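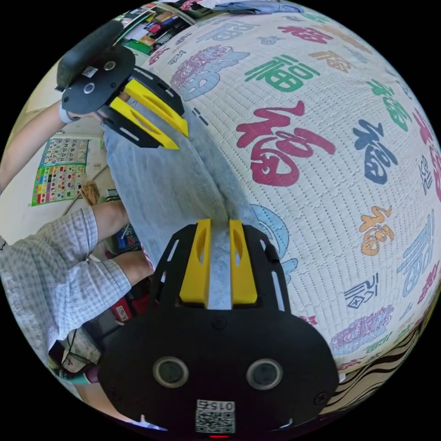
A reader of the abstract wrote in to ask whether this talk would just be me telling people their jobs are safe. Fair question, and I don't get paid enough to promise that.

Slide 2. The job at Gumede used to be folding. Now it's folding with grippers in your hands, so that Enuseo's software can learn from it. Same jeans, same bed, new title. (Pause. They laughed in February.) 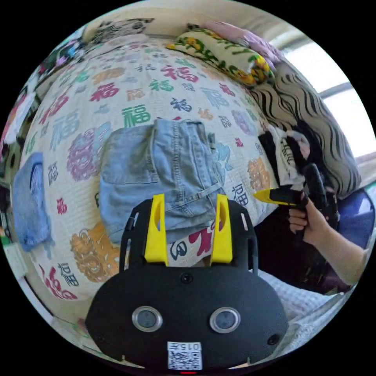 The target is 600 folds per person before the next review. Fast folders hated it at first – they'd spent years getting quick, and the grippers made beginners of them all. The slow, fussy ones got promoted. Draw your own chart.

Slide 3. Breaks. Pluter's schedule gave everyone 12 minutes. Wrists disagreed. Go easy here if anyone from Pluter is in the room.
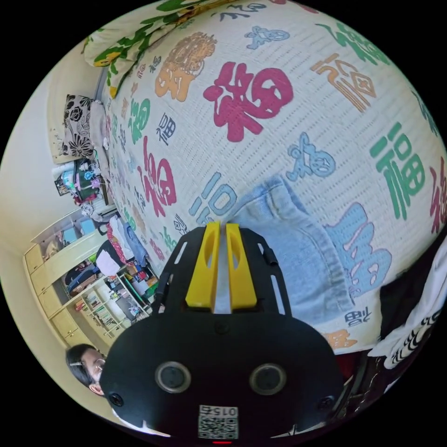 What people asked for was a say in what counts as a good fold. Management had 94 pages on this, none written by a folder. Skip the Bonden story if short on time. Water. Next slide.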